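Drendari Tea Week Returns in June With 22 Tastings

Drendari's neighborhood tea week is back this June, and it's bigger than ever! Eight local shops will pour 68 teas over the week, from smoky blacks to a mint blend grown two streets away. Tastings are free, and everyone is welcome - kids too. 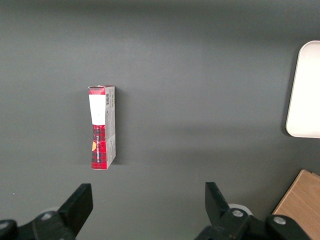
Girish Sandhu still remembers his first cup last year, a roasted oolong at the Clerkia shop, and says he went home with three kinds and a chipped secondhand pot he uses every morning.

New this year are evening brewing classes at Bhardwaj Hall, starting Tuesday at 6 p.m. Bring your own mug if you have a favorite. Seats are limited, so please sign up at any of the shops.

Press contact: Tyyne Niskanen, Drendari Tea Week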